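Preguntas frecuentes sobre los cajones y los armarios bajos

Servicio de orden y mobiliario de Pestach. Página revisada el 3 de diciembre.

Reunimos en esta página las preguntas que más recibimos de los clientes que tienen en casa los armarios blancos de la serie Dernwood. Muchas respuestas sirven también para muebles de otras marcas. Las escribe Zulkifli Chin, responsable de montaje y de atención al cliente en el taller de Koretville. El español no es mi primera lengua, por eso pido disculpas si alguna expresión resulta un poco extraña.

¿Por dónde empiezo a ordenar un cajón que está demasiado lleno?

Vacíelo por completo. Ponga todo sobre una mesa o sobre una toalla en el suelo y no devuelva nada al cajón durante la primera media hora. Cuando se ordena con las cosas dentro, casi siempre se termina moviendo lo mismo de un lado al otro. Después separe lo que usa cada semana, lo que usa alguna vez al año y lo que no recordaba tener. El último grupo suele ser el más grande.

¿Cuánto peso soporta un cajón Dernwood?

El modelo de 600 milímetros de ancho está previsto para 50 kilos, con el peso repartido por todo el fondo. Si pone lo más pesado delante, las guías trabajan peor y el cajón puede bajar un poco cuando está abierto del todo. Las cosas pesadas van atrás -- también los diccionarios, que pesan más de lo que la gente cree.

¿Es mejor dividir el cajón con separadores o con cajas sueltas?

Depende de cuánto cambia su contenido. Para cubiertos, herramientas pequeñas o material de escritura recomiendo separadores fijos. Para ropa de niños o cosas de temporada prefiero cajas sueltas, que se sacan enteras y se llevan a otro sitio. Los separadores Nägeli que vendemos en la tienda se cortan con una sierra fina y no necesitan tornillos. Mida siempre por dentro y en dos puntos, delante y detrás.

¿Qué postura conviene para trabajar en un cajón bajo?

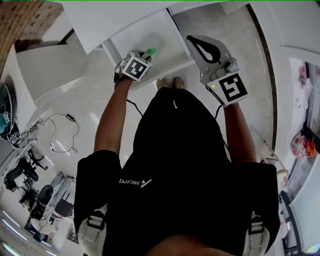
Los cajones bajos cansan la espalda mucho más que los altos, y casi todas las quejas que nos llegan después de un día de orden son de la zona lumbar. Lo habitual es quedarse de pie, doblar el cuerpo hacia delante y estirar los dos brazos sobre el cajón abierto, como hace la persona de la camiseta negra. Para meter una cosa o dos está bien. Para vaciar y limpiar un cajón entero, le aconsejo arrodillarse sobre un cojín o usar un taburete muy bajo. Si prefiere seguir de pie, separe un poco los pies, doble las rodillas y levántese cada pocos minutos. Fíjese también en la distancia: los zapatos no deben tocar el frente del cajón, pero tampoco conviene estar tan lejos que haya que lanzarse hacia delante para llegar al fondo.

¿Con qué se limpia el interior blanco?

Con un paño de microfibra, agua templada y una gota de jabón de platos. Después se seca con otro paño. No use lejía ni esponjas con la cara verde, que dejan rayas finas muy visibles en el blanco. Si hay marcas de lápiz o de suela de zapato, pruebe primero con una goma de borrar corriente. Para el olor a cerrado deje el cajón abierto una noche y ponga dentro un plato con bicarbonato.

¿Puedo forrar el fondo?

Sí, pero sin pegamento. Un papel grueso o una lámina antideslizante cortada a medida es suficiente. Los adhesivos dejan restos que después cuesta mucho quitar -- lo sé por mi propia cocina.

El cajón no cierra hasta el final. ¿Qué hago?

Mire primero detrás. En la mayoría de los casos se cayó un calcetín, una cuchara o un sobre entre el cajón y el fondo del armario. Saque el cajón entero (se levanta un poco al llegar al tope), retire el objeto y pase el aspirador. Si no hay nada, revise los 4 tornillos de las guías y apriételos con la mano, sin máquina eléctrica. Cuando el problema continúa, escríbanos e indique la referencia del mueble, que está en una etiqueta debajo del último cajón.

¿El mueble puede apoyarse sobre un suelo brillante o de mármol?

Puede, siempre que lleve los fieltros debajo de las patas. En suelos muy lisos pedimos además fijar el armario a la pared, porque al abrir un cajón cargado el mueble se puede desplazar. Si la pared es de ladrillo visto, taladre en el ladrillo sano y use tacos para ese material. Los tacos de la caja son para pared de yeso y no sirven.

¿Todavía hay piezas para la serie antigua?

Para los armarios vendidos antes del cambio de octubre tenemos guías, fieltros y frentes blancos. La guía antigua es la referencia 61 y se pide por parejas, izquierda y derecha. Los frentes de color ya no se fabrican.

¿Ayudan ustedes a ordenar en casa?

Sí, en Koretville y en los pueblos cercanos. La visita dura una mañana y pedimos que la persona de la casa esté presente, porque no tiramos nada sin preguntar. Las citas se piden en el mostrador del taller o por el formulario de contacto.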